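I got to Anneli Väisänen's place just before nine in the morning, which she told me later was an hour after the useful part of her day had already finished. She makes paste. Wheat paste, rice paste, a thin starch size for paper that has gone limp, and a few odd ones she mixes for people who write to her with a wallpaper problem. She has been at it for 12 years, and for most of those I had been meaning to go and see her.

"You should have come at seven," she said, taking my coat. "At seven it's all steam in there. You would have loved it."

The workroom is the back half of the ground floor, up in Gikholm where the road runs out of houses. You go through a kitchen that is clearly a kitchen (toast, radio, a dog bowl) and then through a door into a room that smells faintly like a bakery. I said so and she laughed. "Everyone says bakery. My brother says wet envelope. I think my brother is closer!"

I wanted to hear how she got started, and she waved that away at first and then told me anyway, over coffee. She had been doing evening classes in bookbinding with Jouko Aaltonen, who still teaches them, and she was the student who kept complaining about the glue. It came in a tub, it was too stiff, it dried before she had the cloth down. After a few weeks of this Jouko handed her a bag of starch and a saucepan and told her to make something better.

"It was terrible," she said. "My first one had lumps like peas. I brought it in anyway, and he used it, in front of everybody, on a perfectly nice book. He's a very stubborn man."

I called Jouko afterward and he remembers it the same way, more or less. "The book is still on my shelf and it is still lumpy," he told me. "You can feel it through the endpaper. But it has held! I'll say that for her."

These days she sells under the name Ondel, mostly to binders and frame shops, with a sideline in small pots for people who do collage at home. Last year nearly 3,000 of those went out the door, and she was a little embarrassed telling me. "I thought I'd sell them to people I knew. I don't know that many people."

What surprised me was how much of the work is done sitting down. I had pictured big pans and a lot of stirring, and there is some of that early on, but then comes the part at the table. She works on paper, always, a big white sheet put down over the wood, partly to save the table and partly to have something pale under her hands.

"If you work on the bare wood you can't judge the color," she said. "Everything looks like honey. Put white under it and you see right away if it's gone gray, or a bit green. Starch goes all kinds of colors when it's thinking about it."

I asked if green was bad.

"Green is fine! Greenish is fine. Some of it just comes out that way and dries clear. Pink is bad. If it's pink you throw it out and wash everything twice."

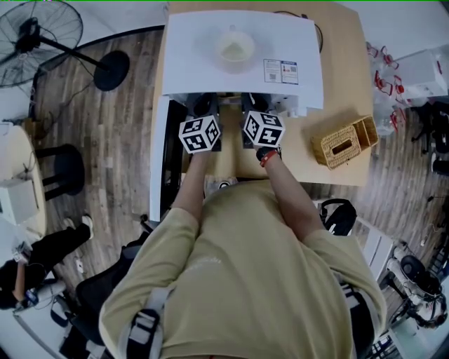 She likes to keep one batch at a time in front of her, and she's strict about it. She used to line up several and compare, and then the phone would ring and she'd come back with no idea which was which. I told her that was exactly how I lose track of paint samples, and we got sidetracked for a good while on my hallway, which she has opinions about. (She thinks I should strip it. I am not going to strip it.)

The labels came up too. She gets them from a printer called Drostevier and she has a long-running grudge against their minimum order, which I promised to mention, so there it is. Her other supplier is Savolainen, where she has been getting starch from the start, and she has nothing but kind words for them except that they deliver at lunchtime.

And tissues. She told me she goes through boxes and boxes of them, for the rim of a bowl, for fingers, for the bit that always drips. "Cloths are no good, they go stiff. You hang one up and the next morning you could knock on a door with it."

I had brought a question from a reader, who wanted to know how thick a paste should be for mending a torn page. Anneli thought about it longer than I expected.

"Thinner than they're making it," she said. "I can tell you that without seeing it. People are scared it won't stick, so they go thick, and then the page buckles. It should be like yogurt that's been left out. Drinking yogurt, even. And then wait. Put some weight on it and go away."

How long?

"Overnight. Four hours if you really can't stand it. But you'll peek, and then you'll have to start over."

She is trying something new in March, a paste for heavier papers, and she's made two versions so far that she doesn't like. One smelled wrong and the other was fine on the day and chalky by the weekend. Jouko has asked for a pot of the chalky one. He wants to see what it does on leather, and she has told him it will do nothing good, and he has asked again.

Before I left she gave me a jar of the ordinary wheat one for a cookbook of my mother's with its back coming off, and wrote on the lid when to use it by. I did the spine that same evening at the kitchen counter, far too thick, and had to wipe half of it off and go again. It's under a stack of dictionaries now.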